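4. Setting Up Boss Rematches

Boss rematches let you fight any defeated villain again in Halvorsen: Night Ward. They become available after you finish the Bukundale chapter. Update the game to the January 2023 patch before you begin.

1. From the main menu, select Load and choose a completed save.
2. Travel to the Litilis safe house and open the case board.
3. Highlight a villain and press Select. Defeated villains are shown in white, all others in gray.
4. Choose a difficulty from 1 to 4. Level 3 and above removes the counter prompt.
5. Assign up to six gadgets to the quick wheel, then select Start.

Note: Larik has two forms. The second form appears on the board as a separate entry — it must be beaten in the story first.

Caution: Do not close the game while the save icon is on screen. Rematch times recorded in that session may be lost.

Scores are stored per difficulty level. To clear them, go to Options, then Records, and hold Reset. Story progress is not affected.
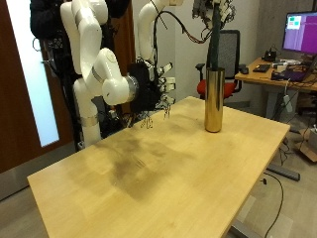
Do upgrades earned in a rematch carry over to the story?

Upgrade points carry over, but costumes stay locked to rematch mode until the final chapter is complete. Points are added the next time the story save is loaded.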